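Home Tickets Knowledge Base Contact Log out

Ticket: Zivex shop scale does not sync recipes to Lasum account
Opened by: Thaís Pacheco
Assigned to: Naomi Chege

Thaís Pacheco, 9:10
Good morning. Since the update in December our recipe cards do not arrive complete in Lasum. I write the recipe on the tablet, I press Save, and the title arrives, but the ingredient weights are all zero. I tried with 23 recipes and the result is always the same. Photos attached to the cards arrive without any problem, so I think the connection is good.

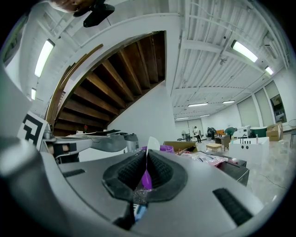

Attachment 1: small purple piece held in the gripper pads

Naomi Chege, 9:52
Thank you, I can open it. Please tell me which unit you use, grams or ounces, and the language of the tablet.

Thaís Pacheco, 10:15
Grams. The language is Portuguese. I write the weights with a comma, for example 52,5 or 130,0. Before the update this was accepted.

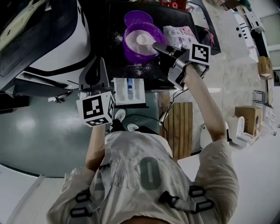

Attachment 2: white powder, spoon and purple bowls

Naomi Chege, 11:30
I could repeat the error with my test account. The new version reads only the decimal point. Please go to Settings, Region, and change "Number format" to "Point", then save one card again.

Thaís Pacheco, 13:05
I did it and the card arrived with 70 g, correct. But the old cards are still zero. Must I write them all again?

Naomi Chege, 13:40
No. Open the card list, select all and press "Resend". I keep the ticket open until you confirm.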